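Unit 6: Surfaces, Benchtops and Stone Finishes
Course handout, Interior Materials and Specification
Prepared by Dagný Holst. Revised 4/16/21.

This unit concerns the selection of horizontal work surfaces for kitchens, laboratories and shared studios. Students are expected to have completed the February reading on stone classification before attempting the exercises.

6.1 Natural marble and its imitators

Marble is a metamorphic rock composed chiefly of recrystallised calcite or dolomite. Its veining results from mineral impurities in the parent limestone. Because calcite reacts with weak acids, a polished marble benchtop will etch on contact with vinegar, wine or citrus juice. Marble-patterned products reproduce the colour and veining in another material, and the specifier must establish which material is being offered before any claim about durability is recorded.
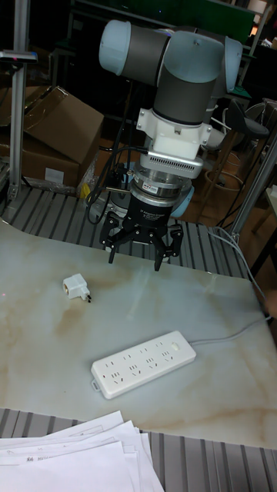
6.2 Reading a pattern

Veining should be described by ground colour, vein colour, direction and density, in that order. Printed patterns often repeat at a fixed interval — students should ask for a full-size sheet wherever a sample measures less than 779 mm along its longer side.

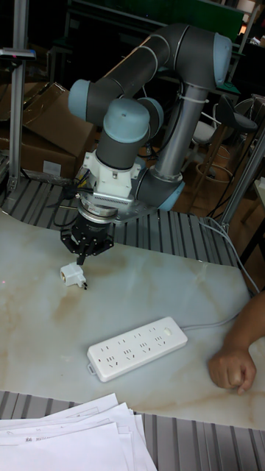

Figure 2. Robot arm mounted at the back edge of a table.

6.3 Edges, joints and services

The position of joints is to be shown on the drawing and agreed with the fabricator. Cut-outs for sinks and cooktops weaken a slab, and internal corners must be radiused. Power outlets should be located so that leads do not cross the principal work area. 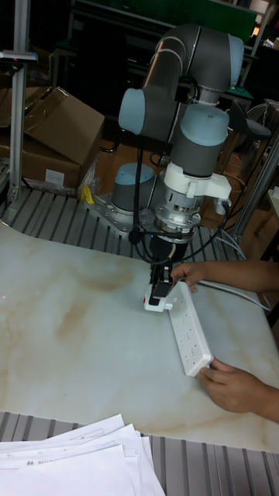 Where an upstand is specified, its height and the sealant colour are to be noted in the finishes schedule. Students should refer to Vibeke Brøndum's lecture on tolerances, particularly slides 19 to 27.

6.4 Cleaning and maintenance

A neutral detergent and a soft cloth are suitable for most finishes. Abrasive pads dull a polished surface and should be excluded in the maintenance notes.
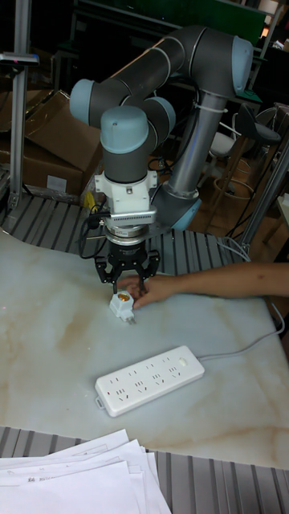 Sealers for natural stone are classed as topical or penetrating. The reapplication interval depends on the porosity of the stone and is to be taken from the manufacturer's data sheet.

Exercise: prepare a one-page specification for a shared studio benchtop, with an edge detail at full scale.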